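Getting a reading corner right on a small budget

I've rearranged our front room more times than I care to admit, and the bit I always enjoy most is the lamp! A good lamp does so much work in the evening. It makes a cheap chair look inviting and it hides the pile of post you haven't opened. These are the things I've picked up since we moved to Skillby, mostly by getting them wrong first.

Start with the chair, then sit in it with a book at the time you'd normally read. Mine is nine in the evening, so that's when I test. Have someone hold a light behind your shoulder and move it until your own head stops throwing a shadow on the page. Put a bit of masking tape on the floor there and live with it for a night or two before you buy anything.

Measure the height of your eyes when seated as well. In my saggy old armchair I need the bottom of the shade 134 cm off the floor, or the bulb glares straight at me (my upright chair is a different story altogether).

Wood with a dark pole is my favourite mix at the moment, and slatted tops are lovely things, though they do gather dust. A dry, soft paintbrush gets between the slats far better than a duster. Switch off, let the bulb cool, start at the top and work down, and do the base last. 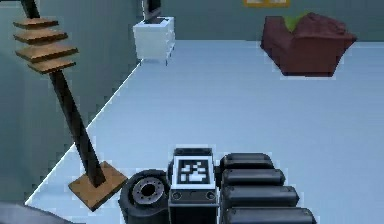

A reader signing in as Bereck wrote to say that paintbrushes are fine for dust but hopeless in a house where people fry a lot, and that a barely damp cloth wrapped round a wooden ruler shifts the sticky film in one go. I tried it on my own lamp and yes, it's brilliant – just dry each slat straight afterwards so the wood doesn't mark.

Wobble next. Stand the lamp where it's going to live and give the pole a gentle nudge. If it rocks, tighten the fixing under the base first, then stick felt pads on the corners. A pack of 15 pads lasts me ages. On thick carpet, a square of thin board underneath helps a lot.

Flex: keep it along the wall and out from under rugs, where it can get worn without you noticing. Small clips on the skirting board hold it nicely. If the lead is too short, move the chair!

For bulbs I buy warm white, always, and I check the highest wattage printed on the fitting. I keep 2 spares in the drawer with the batteries.

Next month I'm having a go at re-waxing the little side table, so send me your wax tips, especially for getting rid of cup rings.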